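Notes for Monday talk - teaching a robot a task by remote control
Slot is 15 min + questions. Don't run over like at Lollstead.
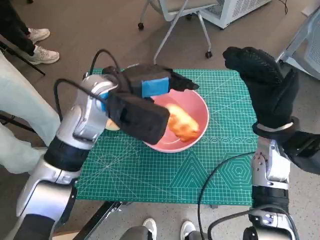

Open w/ the question. Who here has taught somebody to drive? Wait for hands. OK - now teach them without talking, only by doing it yourself while they watch. And they'll copy your bad habits too. That's the job.

Then say who we are. Me, Chanida, Teemu on the hardware side, Benedikt does the training runs. Lertchai keeps the logs straight. Thank Katherine Flores for the slot.

1. What a demo is
Operator drives the arms, robot records. Joint positions, gripper open/close, camera video, all on one clock. One demo = one go at the task from start pose to end pose. Keep this short, most of the room knows it. Ask if anyone doesn't, there's always one table of students.

Two ways to do it:
 - by hand. You grab the arm and move it. Quick to learn, feels natural. But your own arms end up in the camera view, and then the robot learns from video with a person in it that won't be there later.
 - remote. You hold the controls, robot does the moving. Slower to learn. Cleaner video. You lose the feel of the thing in your fingers.

We went remote for the bowl task. By hand only for setting start poses.

2. The bowl task
Sounds like nothing. Bowl on a cutting mat, stuff in the bowl, get it out one peice at a time. Say why we like the mat - grid lines, so you can put the bowl back in the same square, or move it on purpose and write down by how much.

Work low, on the floor. Fine for the robot, bad for backs.

Hard bit is the wall of the bowl. Operator wants to pinch from straight above, thing slides, gripper ends up pushing it against the side. Then you have a choice - back off and start over, or use the wall. Good operators use the wall. Chanida was doing it in her first hour and didn't know she was doing it, had to be shown the replay.

(pause here, ask what they'd do)

Two arms, two different ends. Pinching gripper on the left, gloved hand on the right. Two-finger gripper is easy to drive, open or closed, done. Hand has far more to go wrong. In the bowl task the hand mostly waits. Don't park it any old place! If it waits somewhere different every demo, the policy thinks the waiting spot matters. We fixed a park pose. Should of done it from day one.

3. Numbers slide
226 demos recorded. 100 kept for the first training run. 4 operators.
Someone will ask about the other 126. Answer: mixed. Dropped frames, cable snags, operator changed their mind halfway. Benedikt wanted to keep the changed-mind ones, for recovery. He was probably right, we're putting some back in for the next run (the Inthanon set).

4. Things that bit us
 - Cables. Cables cables cables. A loop that's slack in start pose can go tight at full reach, operator feels nothing, arm just lags. Check at full reach before every session. Teemu's checklist, offer to send it.
 - Too tidy. Operators get good and every demo looks the same. Then the bowl moves two squares and robot reaches for where it used to be. Move the bowl.
 - Tired hands. Demos late in the session get slow and jerky. Swap operators. We let one person go all afternoon and lost most of it.
 - Pausing to think. Robot learns the pause. Tell people to plan first, then hit record.

5. Does it transfer
Careful here, don't oversell. Works on the items we trained on, bowl inside the taught area. New shapes - patchy. Have not tried a deeper bowl. If Plosside people are in the room they'll ask about soft objects, say yes we want to, no we haven't got force data worth showing.

If time: replay clip, good demo next to bad demo, let them guess which is which. Sound off. Skip if past 12 min.

Questions I expect
 - how long to train an operator? A morning to be usable. A week to be good.
 - why not simulation? We do some. Contact with the bowl wall comes out wrong.
 - can we have the data? Ask Lertchai, he's sorting the license.

Bring: adapter, spare clicker, water. Slides also on the Zallora share in case the laptop dies again.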